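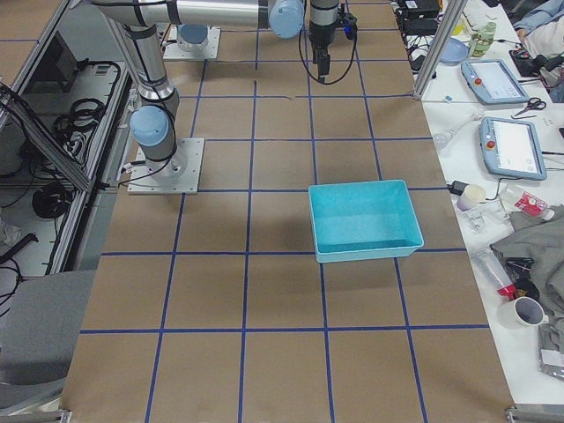
Kraft paper with a grid of blue tape, and a turquoise plastic bin.

Covering a Workbench with Kraft Paper

Posted 08/05/2022

Brown kraft paper is a cheap way to keep glue, paint and oil off a bench top. Buy it by the roll. Builders' paper from the flooring aisle works too, but it is stiffer and harder to fold at the corners.

Sweep the bench and wipe it down first. Any grit left underneath will poke through the first time you lean on it. Let the top dry completely.

Roll the paper out along the length of the bench and leave a few inches hanging over each end. If you need a second strip, overlap it by two inches, with the top layer facing away from where you stand. Fold the ends under and tape or staple them to the underside.

A taped grid is handy for sorting screws or laying out parts. Mark your spacing along all four edges, then run the tape from mark to mark. I use 14 inches for large jobs. Painter's tape is easier to take up than duct tape, which tears the paper.

Water-based glue will soak through if it sits, so put scrap cardboard under anything you are clamping overnight.

Oily paper should not be balled up in the trash. Lay it flat outdoors until it is dry, then follow your town's rules for disposal.

I change mine every December, and sooner if I have been staining.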